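Staff Forum > Workplace Changes > Simulation Review of Walking Units, Furnished Apartments

Posted by: v_horobets (Moderator)

Colleagues, as announced in December, the Gadden residence team will move part of its evening rounds to humanoid walking units under the Nazarenko project. Before any unit enters a residence, its routes are rehearsed in a rendered model of a furnished apartment, and attendants are asked to review the results. Reviewing is paid time. The model living room is now open for comment. 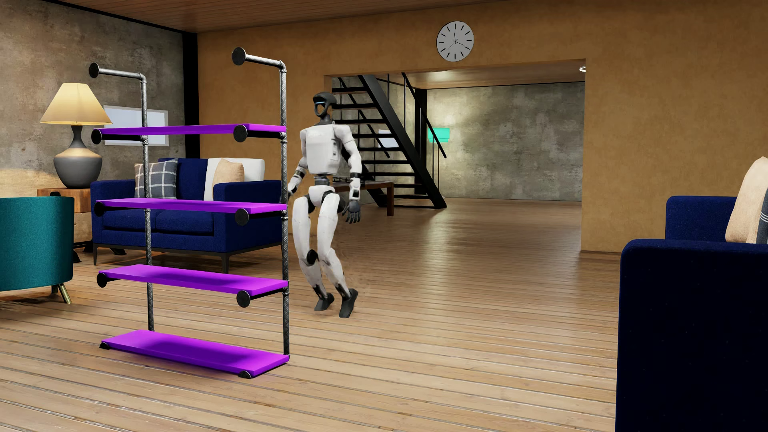
Model living room, unit passing the shelving.

Please post remarks on clearance, furniture and anything a resident might object to. The comment period covers the first 500 review hours.

Valentyna Horobets
Residence Operations

Posted by: brokdale_nights

Thank you for opening this thread. I have worked nights at Brokdale for eleven years and have two concerns. The first is that the shelves in the model are empty. Residents' shelves hold framed photographs, medicine boxes and plants, and a swinging arm is a different matter when there is something to knock down. The second is staffing. The notice refers to "part of" the evening rounds and does not say which part.

Posted by: f_demchenko

I reviewed the doorway route last week and would disagree in part with the previous poster. An empty shelf is a reasonable place to start, and loaded shelves are on the list for the next build. My own attention went to the wide opening between the two rooms. 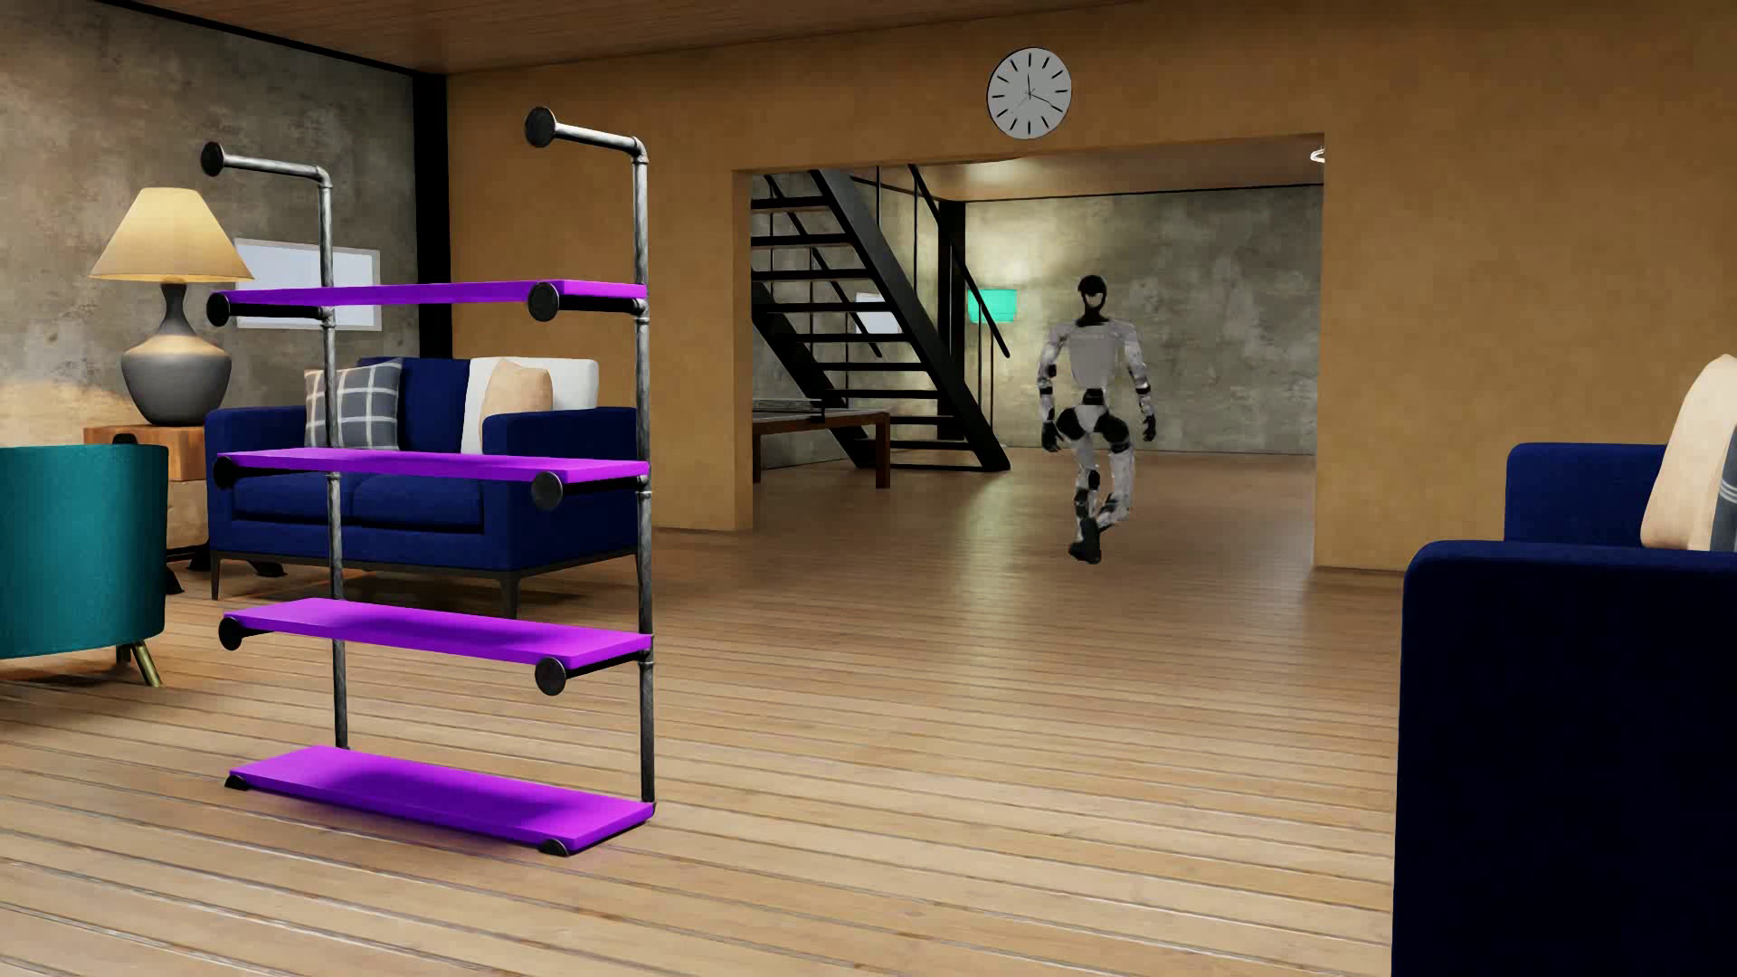

Source: Nazarenko project, simulation render

An attendant coming through an opening like this one looks ahead for a walker or a dropped blanket. I would like the reviewers to be told what the unit does in the same position, in writing, before we are asked to approve the route.

On staffing, I share the concern. The draft schedule lists 2644 evening visits for the quarter, of which 1000 would pass to the units. Those visits are hours on somebody's paycheck.

Fedir Demchenko
Attendant, Gadden

Posted by: diven_facilities

A note on floors from the Diven office. Several attendants asked whether the boards in the model are detailed enough to be useful.
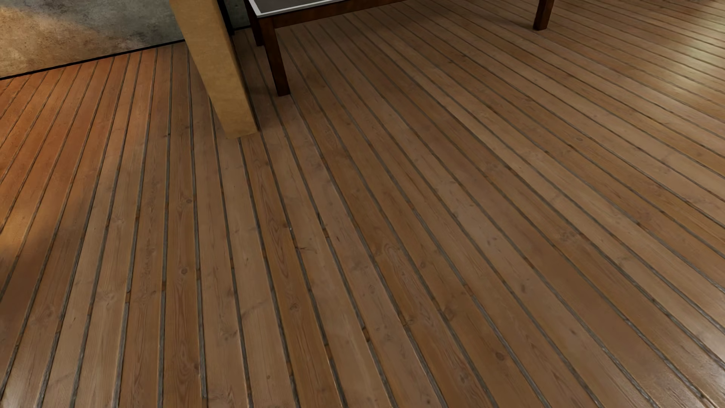 Floor detail near the table legs.

The seams and the grain are shown clearly. Our older buildings also have raised thresholds and loose rugs, and we have asked for both to be added. Table legs should stay in the review as well, as chairs and tables are moved daily by residents and their families.

Posted by: brokdale_nights

I accept the point about starting simple. I do not accept that reviewing renders is a fair exchange for visits. Mr. Demchenko's figures mean that a night attendant would spend more of the shift at a desk - and many of us chose this work in order to be with people. Has anyone asked the residents?

Posted by: v_horobets (Moderator)

Residents were surveyed in the fall. We received 458 replies, and nearly 300 of them asked that a person remain on the floor at all hours. That request has been adopted and will not be reopened.

With regard to the schedule, the visits proposed for transfer are corridor and common room checks. Medication, bathing and any visit requested by a resident stay with attendants. Hours released by the change are to be offered first to current staff as daytime visits.

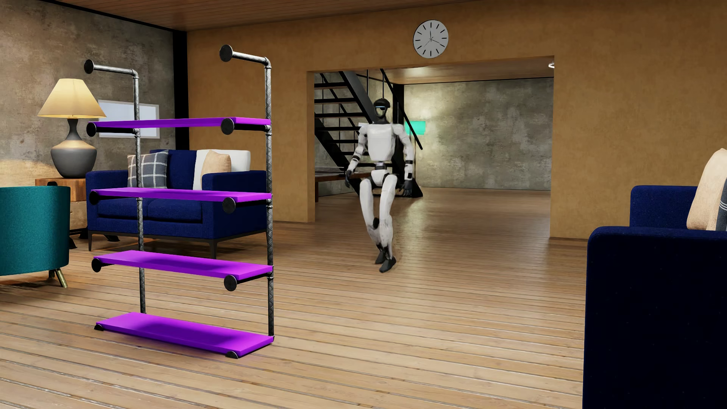
I recognize that daytime hours do not suit everyone who works nights, and the shift premium is a fair question. It has been forwarded to the personnel office with this thread attached. Mr. Demchenko's request for a written account of doorway behavior has also been forwarded.

Posted by: f_demchenko

Thank you. Please confirm whether the premium will be protected for night staff who move to days. Several people at Gadden are waiting on that answer before they sign up as reviewers.

Posted by: brokdale_nights

The same applies at Brokdale. I will continue to review, but I will withhold my approval of the route until the loaded shelves are in.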